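# Shared Workshop Robotics, Handout 7: Card Handover and Sorting on a Tabletop Arm

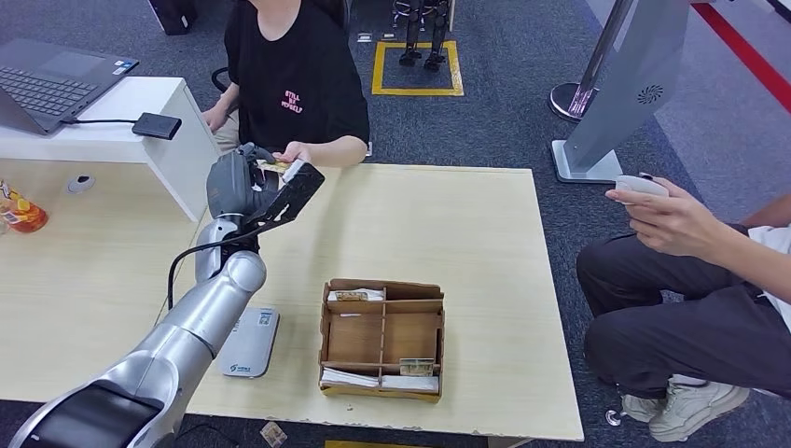

*Fig. 1. Card at the gripper jaws, held from the other side by hand. Compartment box at table center.*

Reading for the session at the Flumcombe workshop. Bring the wiring sheet from Handout 5. Revised 24 November 2018.

## 1. Scope

The build takes a thin card from a person, carries it to a divided cardboard box, and releases it into one compartment. The reverse transfer (box to person) is covered in section 6 and is optional for the first pass.

Assumed from earlier handouts:

- the arm is clamped and homed
- the Rotich control script runs without errors from the laptop
- the emergency stop has been tested with the arm moving, at low speed

Printed cards with a metallic finish are used for most of the trials. They are stiff enough to survive a bad grip and they slide easily, so grip faults show up early. Plain white cards and folded paper come later.

## 2. Frames and coordinates

Three frames are used. Write them on the sheet before you write any code.

| Frame | Origin | Used for |
|---|---|---|
| Base | center of the arm's mounting plate | all motion commands |
| Box | inside corner of the box nearest the arm | compartment targets |
| Tool | midpoint between the finger tips | grip and release |

The box frame is found by touching three inside corners of the box with the closed fingers and recording the base coordinates of each. Use the cardboard at the floor of the box. The top edges flex.

The transform from box to base is a rotation about the vertical axis and a translation. Tilt is ignored. If the three recorded heights differ by more than 2 mm, the table or the mounting is out of level and should be fixed first. Do not correct it in software.

## 3. Gripper preparation

The fingers are flat plates. A card held flat against them has a large contact area and needs little force, but the two plates must be parallel. Check this with a card closed halfway into the jaws: light should not show on one side only.

Procedure for setting the closing force:

1. Open the jaws fully.
2. Hold a card between them by one edge, fingers well clear of the plates.
3. Close at the lowest force setting.
4. Pull the card gently along its long axis.
5. Raise the setting one step and repeat until the card resists.
6. Add one step. Record the value.

On the workshop's Veklow gripper the recorded value was 20 on the driver's scale. Treat that as a starting point only. The scale is not calibrated in newtons and two units of the same model will not agree.

Do not use the position reading to decide whether a card is present. A card is thinner than the backlash in the drive. Motor current is the better signal: with the jaws closed on nothing the plates meet and the current rises, and with a card it rises slightly sooner. The difference is small and needs averaging over several samples. Section 5 gives a method.

## 4. Cable routing

The gripper cable runs outside the arm and must have slack at the wrist. Too little slack pulls the connector when the wrist turns. Too much and the loop catches on the edge of the box.

To set the slack:

- drive the wrist to both ends of its travel with the cable untied
- mark the cable where it is tightest
- tie it to the link below the wrist, leaving the marked length plus a finger's width
- repeat both end positions before powering the gripper

Use hook-and-loop straps on the links. Zip ties were used on the first build and had to be cut off at each change.

The loop will still hang lower than the wrist in some poses. Include it when choosing the approach height over the box.

## 5. Handover from person to arm

### 5.1 Sequence

The arm never moves toward the hand during a handover. It moves to a fixed waiting pose, opens, and stops. The person brings the card to the jaws. This is slower than tracking the hand, but the arm's behavior is easy to predict and there is nothing to tune.

States:

1. `WAIT`: arm stationary, jaws open
2. `ARMED`: operator has pressed the ready button
3. `CLOSE`: jaws closing at reduced speed
4. `CHECK`: current compared with the empty value
5. `HOLD`: card accepted, arm still stationary
6. `RETREAT`: arm lifts and leaves the handover zone

A failed check returns to `WAIT` with the jaws open. `HOLD` lasts one second so that the person can let go before anything moves. Students often shorten this to save time. Leave it alone.

The ready button belongs to a second person who is not holding the card. The one holding the card should have nothing else to do.

### 5.2 Empty-jaw baseline

Before each session, close the jaws on nothing and log the current at the moment motion stops. Repeat for the full set of closures and take the mean. The drive warms up and the mean drifts, so take a new baseline after any long pause.

Sample log from the bench, raw driver units:

```
baseline mean 124
card mean 122
threshold under review
```

A gap this narrow is not usable on single readings. Two remedies were tried. The first was to average each closure over more samples, which helped and costs nothing except time. The second was to add a thin rubber facing to one plate. The rubber compresses on contact and spreads the signal, and it also stops the card from rotating in the grip. Its drawback is that cards tend to stick on release. See 6.2.

### 5.3 Waiting pose

Choose a pose with these properties:

- jaws higher than the table by at least the length of a card
- elbow on the far side from the person
- no joint within 20 degrees of its limit
- the person can reach the jaws while seated, without leaning over the box

The last point rules out most poses that look convenient from the laptop. Sit in the chair and test the reach with the arm powered down.

## 6. Placing and retrieving

### 6.1 Compartment targets

Each compartment is given one target point, at its center in the box frame, and one approach point directly above it. The tool travels only vertically between the two. All movement from one compartment to another is done at approach height.

The partitions are thin cardboard and they lean. Measure the clear opening at the top of each compartment as well as at the floor, and use the smaller. A card carried on edge fits an opening that a card carried flat does not, so the tool orientation is part of the target and should be stored with it.

Store targets in a plain text file, one line for each compartment: name, x, y, z, wrist angle. Keep the file under version control with the code. If the box is replaced, re-measure everything. Boxes cut from the same template still differ at the folds.

### 6.2 Release

Open slowly for the first part of the stroke, then at full speed. If the card clings to one plate, add a short wrist movement after opening. Do not shake the arm from the base joint.

A card released on edge may stay propped against the side of the compartment. This is acceptable for sorting. For retrieval it is an advantage, because the top edge is clear of the floor and the jaws can close on it. A card lying flat cannot be picked up by flat plates from above without some other aid.

### 6.3 Retrieval (optional)

Retrieve only cards that stand on edge. Approach with the jaws open and the plates parallel to the card. Descend until the tips are below the top edge, close, check the current as in 5.2, and lift.

Folded paper behaves differently from card. It springs open under light force and the current rises late. Use a separate threshold or leave paper out of the retrieval trials.

## 7. Workspace rules

- Keep the laptop off the surface the arm sweeps.
- Loose cables stay outside the arm's reach, including those that serve other equipment.
- One person has the stop within reach and is not also handing over cards.
- No food inside the reach of the arm.
- Anything dropped under the table stays there until the arm is stopped.
- Bases of other equipment and stands are counted as obstacles if the elbow can reach over them. Mark them on the floor sketch.

## 8. Known faults in the Braltitz build

The Braltitz build is the earlier version of this one and its code is in the shared folder. Parts of it may be reused. The following faults are not fixed there:

- The box frame is hard-coded. Moving the box by a small amount puts every target wrong.
- `CLOSE` has no timeout. If the jaws jam, the state machine stays there.
- The release routine assumes the card has left the jaws and never checks.
- Wrist angles are stored in degrees in one file and radians in another.

## 9. Exercises

1. Write the box-to-base transform from your own three corner measurements. Check it against a fourth corner that was not used in the fit and report the error.
2. Record current for empty and card closures, plot both as histograms, and choose a threshold. State how many false accepts and false rejects it gives on your own data.
3. Add a timeout to `CLOSE` and show the path back to `WAIT`.
4. Repeat exercise 2 with one plate faced in rubber. Report release failures separately.
5. Sketch the cable loop at the lowest approach height for each compartment and mark any pose where it touches the box.

Written work is due at the first December session. Submit the target file and the raw logs along with the plots. Logs without a baseline at the top will be returned.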